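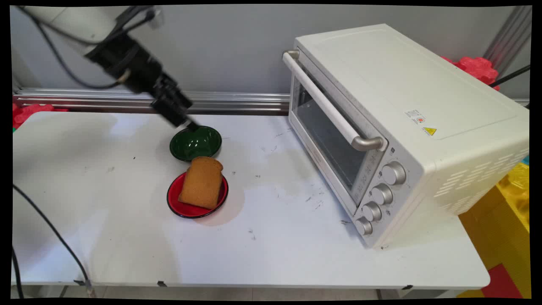
Toaster oven and a slice of bread

Bread goes stale in two days, what am I doing wrong?

Asked 1 January 2025 in Baking and Bread

I bake a plain white loaf every weekend. Flour, water, yeast, salt, a little oil. It tastes fine the first day, but by the second day the inside is dry and crumbly and all I can do is toast it. I keep it in a paper bag on the counter. The kitchen at our place in Hasbridge is pretty warm in winter with the heat on. Would the fridge be better? I don't want to buy a bread box if it won't help.

Lucian Neagu

3 answers

Don't use the fridge. Bread goes stale faster in there than it does on the counter. Paper is fine if you want to keep the crust crisp, but it lets the crumb dry out. Once the loaf is completely cool, put it in a plastic bag and squeeze out the air. The crust will soften.

If you won't finish it in 2 days, slice it and freeze it the same day you bake. Put a piece of parchment between the slices so they come apart. They can go into the toaster oven frozen. To bring back a larger piece, wrap it in foil and heat it at 180 C until it's warm through, then eat it that day.

You could also check your dough. A plain lean loaf never keeps long. Swap some of the water for milk, or add a bit more oil. Overbaking dries it out too.

wokley_bakes

I have a Humetti bread box and it's ok. Looks nice. Bread still went hard.

Insaurralde

Make croutons

guest1020

Comment from Lucian Neagu: Thanks, I'll freeze half of the next one and try milk in the dough. I was cutting it while it was still warm too, does that matter?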